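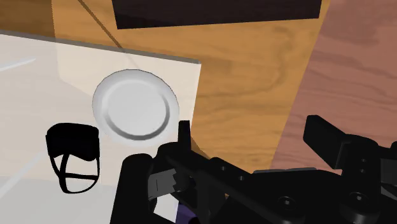 Wrist view, plate and headset, fingers wide open.

Wednesday, Mersha sim notebook

Good day! The Mersha scenes finally look messy enough to be worth learning from. For most of February we were feeding Trornano tidy tables with one thing on them, and it learned tidy tables with one thing on them. Now there's clutter on top, big stuff on the floor, wood in three or so different tones, and a table surface that throws faint pale streaks across the wrist view. I love those streaks. They drove the old plate detector crazy at Clindham and I want them in the training set in bulk.

Count as of tonight: 3,235 episodes saved under Mersha, 78 of them thrown out by the checker. I went through the rejects by hand over lunch. Most are the same failure, where the operator lets go of the controller before the arm has cleared the table and the episode ends with no retreat. Easy to fix with a longer tail on the recording. A few were fine and should go back in (the checker was too fussy about start pose, my fault, I had the tolerance in degrees in one place and radians in the other).

The plate is still the hard one. It's pale on pale, and its near rim almost melts into the tabletop from the wrist camera. The outside view helps a lot with where the plate is on the table, but for the last bit of the approach the policy leans on the wrist, and that's where it gets shy and hovers.

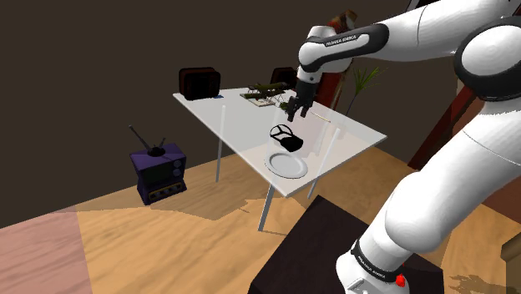 So the plan is to keep both views in every episode and stop dropping the outside one at random during training, at least until the plate grasps settle down. I had dropout at one in 3 on the outside camera and I think that was too greedy for the amount of data we've got. Going to try it at zero, then creep back up.

Second thing, the headset. I'm so pleased with it as an object! The straps make an open loop, so there's more than one sensible way to take hold: pinch a strap, or go for the solid body. Operators are splitting between the two without being told to, and I'd like to leave it that way. What I do want is a tag on each episode saying which one they went for, so we can check later whether Trornano picks one or averages them into a grab at thin air (the old Herum policy did exactly that with mug handles).

Also want more starts with the headset close to the plate. Close neighbors are where the open fingers get awkward, and the layout script spaces things out too politely. Changed the minimum gap from the config default to 2 cm and it already gives nicer trouble.

To do:
- longer tail on recordings
- fix the units in the checker, rerun on rejects
- strap/body tag in the operator menu
- camera dropout to zero, short run overnight
- ask Clindham for their lighting presets, ours are all a bit similar

Overnight run started 6:40, watching the first few losses come in and they look lovely and boring. If the plate hover is still there in the morning I'll try a slower approach in the demos before touching the model.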